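Rosness Harbor Trust and Urora Marine Open Shoreline Response Station Ahead of Winter Tanker Season

New site puts cleanup boats and trained crews closer to the shipping lane 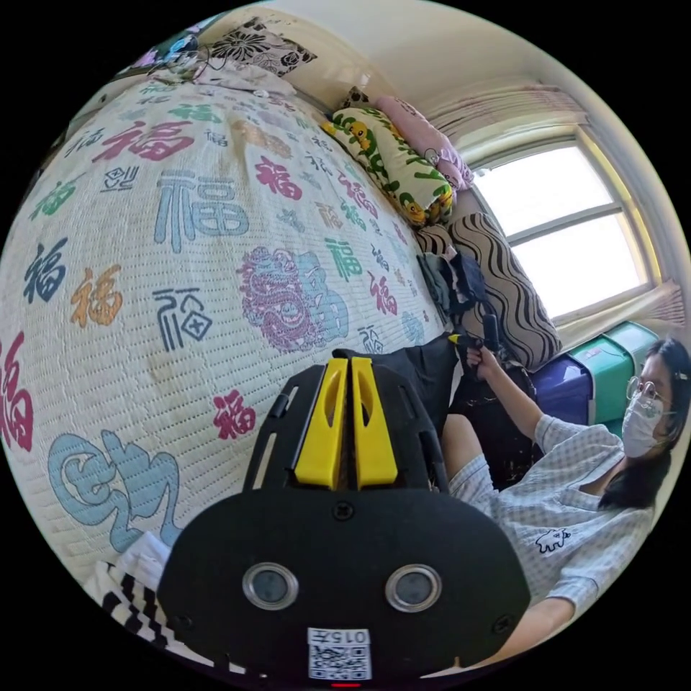 ROSNESS, February – The Rosness Harbor Trust, together with its longtime partner Urora Marine, is very happy to announce that the new shoreline response station at Brastano Point is now open and staffed day and night, after a good deal of patient work by a great many people along this stretch of coast.

The station keeps three workboats at the pier and enough floating boom to close off both mouths of the Nnaji estuary, where fishing families have set their nets for generations and where the marsh grass is slow to recover from even a small fuel spill. Until now, boats had to come all the way from the main harbor, a trip of around 4 hours in rough water.

"We have wanted this for such a long time, and I can't tell you how good it felt to see the first crew tie up here," said Adesuwa Odukoya, director of the Trust. "When a ship is in trouble you want people nearby who know the tides and know each other, and that's what we have at the Point."

Suleiman Jibrin of Urora Marine will manage the station, with Kwok-wai Yang leading crew training. Two practice drills with the harbor pilots are planned before summer, and ship owners who use the lane are warmly invited to send an observer.

The Trust would also like to thank the residents of Brastano, who put up with the trucks and the noise and still brought coffee down to the pier on the coldest mornings.

Captains should report any spill, however small, to the station on the usual harbor channel. Reporters who would like to visit may contact Kayode Onyeka at the Rosness Harbor Trust press office.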